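家里有钢琴的人：打扫、搬动、练琴的一些小办法

更新于2024年2月20日

我在 Hullow 住的是一套老房子，客厅里放着一台 Sternach 立式钢琴，是二手的。中文不是我的母语，如果有的词用得不太准，请读者原谅。钢琴各个部分的名称我都查过字典，但是调律师们平常说的话，也许和字典不一样。

这一页写的都是家务方面的事情，不讲怎么弹琴。我自己弹得很一般，可是我对灰尘、潮湿和邻居这三个问题有很多经验。

琴键怎么擦

先洗手，再弹琴。这句话每个学过琴的孩子都听过，但是大人常常忘记。手上的护手霜留在琴键上，时间长了会变成一层发黄的、有点粘的东西，尤其是中间那几组音，因为我们弹得最多。

擦琴键的时候，我用两块软的棉布。一块稍微湿一点，拧到几乎没有水；另一块是干的。湿布擦过以后，马上用干布再擦一遍。方向要从里面往外面擦，就是向着自己的身体擦。如果左右来回擦，脏东西会掉进琴键中间的缝里，以后很难拿出来。

白键和黑键最好不要用同一块布。旧琴的黑键有时候会掉颜色，我第一次擦的时候，黑色的痕迹就留在了白键上，后来擦了很久。

不要把清洁剂直接喷在琴键上。液体会从缝里流下去，下面是木头和毡子，它们都不喜欢水。酒精也不要用，有些琴键的表面会因此变得不透明，甚至出现很细的裂纹。如果你的琴很老，琴键是象牙的，请先问调律师，不要听我的。

琴盖要不要一直关着

很多人说弹完一定要关琴盖。我的做法是：晚上关，白天家里有人而且天气干燥的时候可以开一会儿。象牙的琴键长期见不到光，会慢慢变黄，这是调律师告诉我的。塑料的琴键没有这个问题。

有的人在琴键上铺一条长的绒布。绒布很好看，但是它自己也会吸灰尘，要常常拿出去抖一抖。如果房间潮湿，绒布也会潮湿，这时候铺着它比不铺更坏。

琴里面的灰尘

立式钢琴下面的那块板，一般用手就可以拿下来。里面有一个弹簧片，向上推，板就松了。拿的时候请小心，板比看起来重。我第一次打开的时候，在里面找到了一支铅笔、几个硬币、一个发卡，还有很多灰。

踏板后面的地方可以用吸尘器，但是要把吸力调到最小，吸嘴上包一层旧丝袜，这样小零件不会被吸走。琴弦和琴槌那里请不要自己动。毡子的琴槌很容易歪，歪了以后声音就不对。我只清理底部，上面的部分等调律师来的时候请他顺便做。

清理出来的东西不要马上全倒掉。先在一张白纸上铺开看一看，有没有小的螺丝、毡片或者断掉的皮条。如果有，用信封装好，写上日期，给调律师看。

还要看一看有没有虫子的痕迹。毡子是羊毛做的，衣服上的虫子也爱吃它。如果在底部看见像沙子一样的细粉，或者很小的白色的壳，就要快一点打电话。樟脑丸我不推荐放在琴里，味道会留很长时间，有的人说金属部分也会受影响。

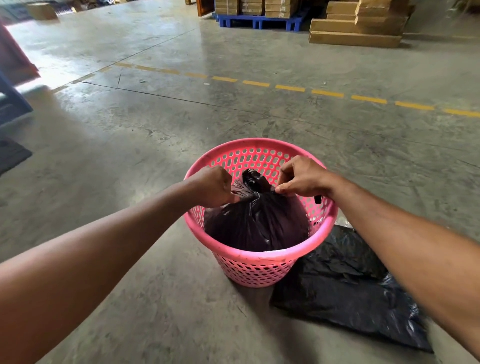

房间的湿度

这是最重要的一段，请不要跳过去。钢琴里面大部分是木头和毡子，湿度变化的时候，它们会变大或者变小，音就不准了。湿度高一点或者低一点，其实都可以忍受，最怕的是今天很湿，明天很干。

我买了一个 Nundano 的湿度计，挂在琴旁边的墙上。请不要把它放在琴上面，因为弹琴的时候会有杂音。也不要挂在窗户边，那里的数字不能代表整个房间。每天看一次，写在日历上，一个月以后你就知道你的房间是什么脾气了。

冬天开暖气的时候，空气非常干。我们这里从十一月开始供暖，所以我在那之前就把加湿器找出来洗好。加湿器要离琴远一些，喷出来的水气不能对着琴。没有加湿器的话，在暖气上面挂一条湿毛巾也有一点用处，只是每天要换几次水，比较麻烦。

夏天的问题正好相反。有一种老办法是在琴的下面放一杯水，或者在琴里放干燥剂。放一杯水我不赞成，杯子会倒，我家的猫已经证明了。干燥剂可以放，但是要记得换，吸满了水的干燥剂没有任何作用。最好用布袋装的那种，不要用会积水的盒子。

琴放在哪里

不要放在暖气旁边，不要对着空调，不要让太阳直接照着。也不要放在厨房的门口，因为油烟会贴在漆面上。如果只有外墙可以放，请在琴和墙之间留一只手的宽度，让空气可以走动。

地毯上放琴会吸掉一部分声音，在公寓里这是好事。但是琴的轮子压在地毯上，时间长了会陷下去，左右可能不一样高。轮子下面要垫杯形的垫子，木头的或者玻璃的都可以。换位置以后，请从正面看一看琴是不是水平的。

搬琴的时候

我的琴重178公斤，这是卖家写在单子上的。以前我以为找朋友来帮忙，买一些啤酒就可以了。现在我的意见是，只要出房间的门，就请专业的人。在同一个房间里移动一点点距离，可以自己做，但是最少要有4个大人，而且地板上先铺好旧毯子。

琴下面的小轮子看起来可以滚，但很多旧琴的轮子已经不转了，硬推会在地板上留下很深的线。推的时候手放在琴身的两头，不要推琴键下面的那个台子，也不要拉琴盖。琴盖最好锁上，没有锁的话用软的布带绑住。不要用胶带直接贴在漆面上。

立式钢琴的重量主要在背面，所以它很容易向后倒。从前面抬起来的时候，后面一定要有人。孩子和宠物请先到别的房间去。

搬完家不要马上调音。让琴在新的房间里休息2个星期，习惯新的温度和湿度，然后再请调律师来。如果着急调了，过不久又会走音，钱就白花了。

漆面的保养

亮的漆面最怕干擦。灰尘里面有很细的硬的颗粒，干布一擦，就变成一圈一圈的细线，在阳光下面很清楚。正确的顺序是先用羽毛掸子或者很软的刷子把灰赶走，然后用微微湿的布，最后用干布。

手指印可以用一点点很淡的中性肥皂水，擦过以后要再用清水的布擦一次。家具蜡请不要用，含硅的更不要用，以后如果要修漆，新的漆会粘不上去。哑光的漆面不要用力擦同一个地方，那里会慢慢变亮，和旁边不一样。

琴上面不要放花瓶和花盆。相框可以放，但是请在下面贴小的毡垫。有时候你听见琴里有嗡嗡的声音，以为是琴坏了，其实是上面的相框在响。我有一次为了这样的声音给调律师打了电话，他来了以后，把我的台灯拿走，声音就没有了。

找杂音的办法

让一个人慢慢地一个音一个音弹，另一个人在房间里走，用手按住可能会响的东西：窗户的玻璃，柜子里的杯子，暖气的盖子，谱架上的铁夹子，墙上的画。哪一个东西按住以后声音没有了，就是它。然后用一小块毡或者橡皮垫一下。

如果是踏板吱吱响，先看看踏板和木板之间有没有碰到。那里的毡垫磨薄了也会响。不要喷润滑油，油会到处走，而且会吸灰。
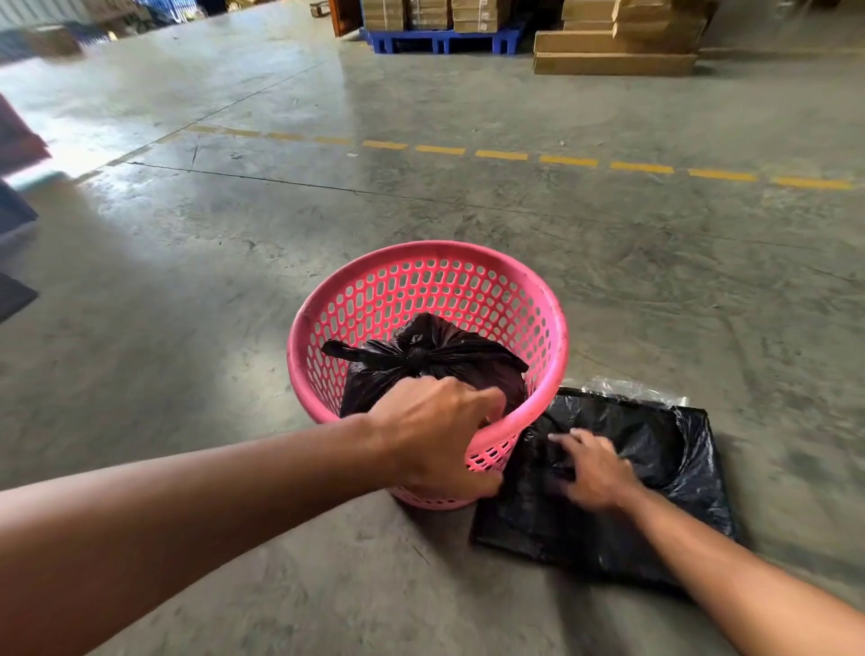
圆形的粉色塑料篮子，右边地上是叠好的黑色垃圾袋。

乐谱的整理

乐谱比钢琴更容易乱。我以前按照作曲家的名字来放，可是合集怎么办呢？后来我改成按照“现在在练”“以前练过”“以后想练”来放，家里的人都能看懂。现在在练的放在琴凳里或者琴旁边的架子上，别的放在书柜里。

散开的复印页最容易丢。用胶带从背面把它们一页一页连起来，折成像手风琴那样，放在谱架上可以拉开，不用翻页。胶带请用哑光的纸胶带，透明亮胶带在灯下会反光，过几年还会变黄。

新的厚谱子常常自己合上。不要用力压书脊，胶装的书会掉页。可以请打印店把书脊切掉，改成线圈装订，Hullow 的 Gunn 文具店就做这个，当天可以取。图书馆借来的谱子当然不能这样，用两个木头夹子夹住左右就可以。

铅笔要用软的，写得轻一点。橡皮的碎屑不要在琴上面吹掉，它们会进到琴键的缝里去。请把谱子拿到垃圾桶上面再抖。

旧的乐谱有霉味的时候，在阴凉通风的地方把书打开立着放几天。不要晒太阳，纸会变脆。也可以把书和一小碗小苏打放在同一个有盖的箱子里，小苏打不要碰到纸。已经有霉点的书，请和别的书分开放。

和邻居的关系

我住在公寓里，墙不厚。搬来的时候我写了一张小纸条，放在上下左右邻居的信箱里，写清楚我一般什么时候弹，也写了我的电话号码。到现在只有一位邻居打过电话，她是想问我能不能换一首曲子。

琴背后的墙上可以挂一条厚毯子，毯子和墙之间留一点空。声音不会完全没有，但是会软一些。琴脚下面垫橡胶的垫子，对楼下的邻居比较有用，因为低音和踏板的声音是从地板传下去的。装鸡蛋的纸盒子贴在墙上几乎没有用处，而且容易积灰，我试过，后来又一个一个撕下来了。

中间的弱音踏板，如果你的琴有，晚上请用它。它会放下一条薄毡，挡在琴槌和琴弦中间。这条毡用久了会有洞，可以买新的自己换，或者请调律师换。弱音的时候弹起来手感不同，所以我不会整天都用。

难的段落，同一个小节重复很多遍，对邻居来说比整首曲子更难受。我给自己的规定是，这样的练习每次最多20分钟，然后弹一点好听的东西。

琴凳

琴凳响，多数是螺丝松了。把凳子翻过来放在毯子上，所有螺丝都拧一遍，先都拧到差不多，再一个一个拧紧。可以调高低的凳子，两边的旋钮里面滴一点缝纫机油，转几圈，擦干净多出来的油，不然会弄脏裤子。

皮面用微湿的布擦，擦完要晾干再坐。布面可以用吸尘器。凳子里面不要放太多的谱子，我的凳子底板就是这样掉下来的，声音很大，猫好几天没有走近那个房间。

请调律师以前要做的事

把琴上面的东西全部拿走，琴前面留出可以放工具箱的地方。准备一盏可以移动的灯。洗衣机、洗碗机、吸尘器这段时间请不要开，调律师要听很小的声音。

平时发现什么问题，写在一张纸上，夹在谱架后面。比如哪一个键按下去回来得慢，哪一个音有双重的声音。等他来的时候再想，一定会忘掉一半。我用小的便利贴标在琴键前面的木条上，不贴在琴键上，因为有的胶不容易去掉。

调完以后，请他在琴里的卡片上写日期。有的旧琴里面还有以前主人的卡片，我的那台就有，字很漂亮，最早的几行已经看不清楚了。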